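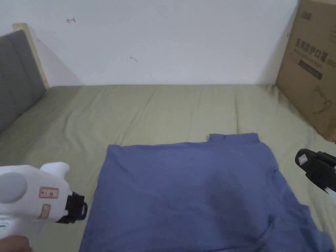
Skeltura — Zwischenbericht an Celetex
Stand: 11.07.2020

Liebes Team bei Celetex,

diesmal wird der Bericht etwas länger als der letzte, es ist nämlich richtig viel passiert! Wir sind vom Üben ins Aufnehmen gekommen. Im Projektteil „Wäsche auf dem Bett“ liegen jetzt 2923 Vorführungen auf dem Server, und 2080 davon haben die Durchsicht überstanden. Der Rest ist zum größten Teil an Kleinigkeiten gescheitert (Griff zu früh geöffnet, Aufnahme zu spät gestartet, einmal ein ganzer Vormittag mit verstellter Uhr, das war meine Schuld).

Zur Erinnerung, was wir eigentlich machen: Wir zeigen die Aufgabe mit Greifern, die man in der Hand führt, also Shirt fassen, glattziehen, Ärmel einschlagen, falten. Im Antrag hatte ich noch die Fernsteuerung über den Arm als Hauptweg stehen. Die behalten wir als Vergleich, aber mit den Handgreifern geht es so viel flotter, dass ich die Stunden gern weiter dort hineinstecken würde. Auch die Einarbeitung ist angenehm kurz, nach 25 Durchgängen sehen die Bewegungen bei den meisten schon ruhig aus.

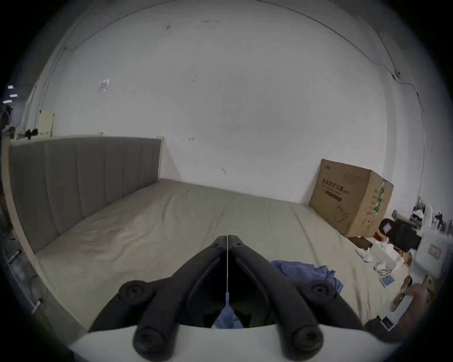

Aus Sicht des Handgreifers: hellblauer Stoff zwischen den Fingern, rechts davon noch mehr blauer Stoff auf dem Laken.

Am meisten gelernt haben wir beim Anfassen selbst. Dünner Stoff rutscht gern in den Spalt zwischen den Fingern, und wer dann zu schnell öffnet, nimmt ihn ein Stück mit. Wir haben deshalb eine kleine Regel eingeführt: erst schließen, kurz warten, dann heben. Klingt banal, hat aber den Ausschuss deutlich gedrückt. Toseo, unsere Auswertungssoftware, erkennt diese Wartezeit inzwischen von allein und setzt dort den Schnitt zwischen zwei Teilschritten. Früher habe ich das abends von Hand gemacht, und ich vermisse es kein bisschen.

Offen ist noch die Frage, wie viel Unordnung wir in den Aufnahmen haben wollen. Ich bin dafür, das Laken zwischen zwei Durchgängen so zu lassen, wie es gerade liegt, Falten inklusive. Im Alltag bügelt ja auch keiner das Bett, bevor er darauf Wäsche zusammenlegt.
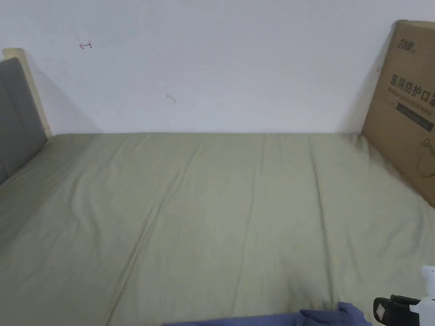
Navarro sieht das strenger: Solange die Unterlage jedes Mal anders liegt, könne man bei einem Fehlgriff schwer sagen, ob er am Vorführen oder am Untergrund hängt, und man solle wenigstens einen Block mit glattgezogenem Laken aufnehmen, „sonst streiten wir im Winter über Falten“.

Da ist was dran. Wir machen jetzt beides, und für den Block mit glattem Laken habe ich 1000 Vorführungen eingeplant. Das kostet Zeit, passt aber in die bewilligten Stunden, wenn wir die Hosen nach hinten schieben. Sagt bitte Bescheid, falls euch die Hosen wichtiger sind, dann sortiere ich um.
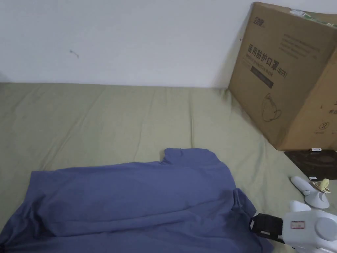

Griff am rechten Rand des blauen Kleidungsstücks, der Stoff ist dort schon zusammengeschoben.

Beim Geld liegen wir im Plan. Etwas teurer geworden sind die Ersatzbacken, dafür brauchen wir weniger Speicherplatz als gedacht — Toseo wirft die Leerzeiten am Anfang und Ende gleich weg. Was mir noch Kummer macht, ist das zweihändige Arbeiten. Wenn beide Greifer nah beieinander sind, verlieren wir manchmal kurz die Zuordnung von links und rechts, und solche Stücke nehme ich derzeit lieber ganz heraus.

Als Nächstes kommen die Ärmel dran, danach der Vergleich mit der Fernsteuerung an denselben Shirts. Den ersten Lauf mit dem trainierten Modell möchte ich euch im Dezember vorführen, am liebsten bei uns. Schickt mir einfach ein paar Termine, die euch passen, ich richte mich danach!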